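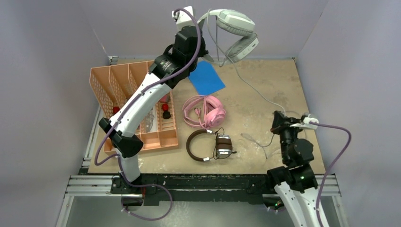
Vonik Bench Cell, Set-up Guide
Section 4: Headset tidying task
Revised 2025-08-29 (O. Riquelme)

4.1 Scope

This section covers set-up and operation of the headset tidying task on a two-arm cell. The task is a trial of household-type work. It is not rated for unattended use. For arm calibration, see Section 3.

4.2 What the cell can and cannot do

Picking up a rigid object of known shape is reliable enough for routine use. Headsets are harder. The headband flexes, the ear cups swivel and the cable goes where it likes. At the Drotia site in May, 169 attempts were logged with the standard program. The headset was set down in the target area in 67 of them. Most failures were cable snags or a cup turning in the grip during hand-over. A person does the same job in a few seconds without looking closely. Operators should plan for supervision at all times.

4.3 Preparing the table

1. Press the stop button and confirm that both arms are parked.
2. Place the organizer on the left side of the table, clear of the left arm base.
3. Lay the blue target flat toward the back, centred between the arms.
4. Set out the headsets. Leave a clear space for each gripper to come down.
5. Coil loose cables by hand for first runs. Uncoiled cables may be used once the operator is familiar with the recovery steps in 4.5.
6. Check that the arm cables have slack at the elbow and wrist through the full range of motion.

Note: Small items may be left in the organizer. The program does not sort them.

CAUTION: Keep hands outside the walls whenever the arms are powered.

4.4 Running the task

1. Release the stop button and wait 13 seconds for the controllers to start.
2. Select the headset to be moved.
3. Start the lift at reduced speed. 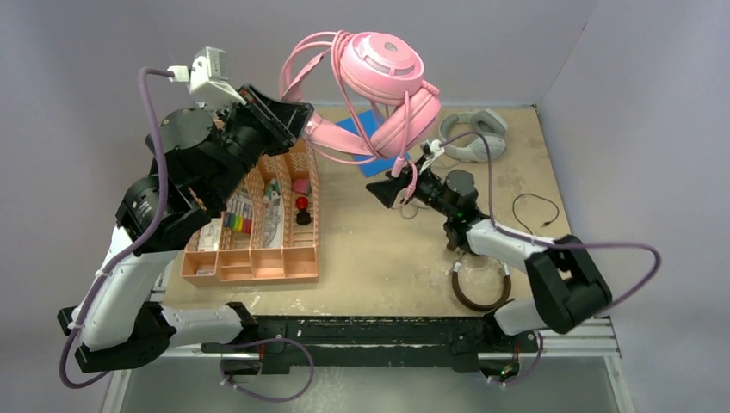

4. Watch the cable during any two-arm hold. If it tightens between the grippers, pause the run.
5. Allow the arms to lower the headset onto the target. Do not assist by hand.
6. Record the result, including partial placements.

4.5 Recovery from a snag

1. Pause the run. Do not cut power while a headset is held, as the grippers will release.
2. Support the headset from below using the Dradent hook tool.
3. Open one gripper from the console, then the other.
4. Free the cable and return to 4.3, step 4.

CAUTION: Never pull a cable against a closed gripper. Damage to the finger pads is not covered under warranty.

4.6 Known limits

Winding a cable around a headband is not supported. Hanging a headset on a hook is under test and should not be attempted with this release.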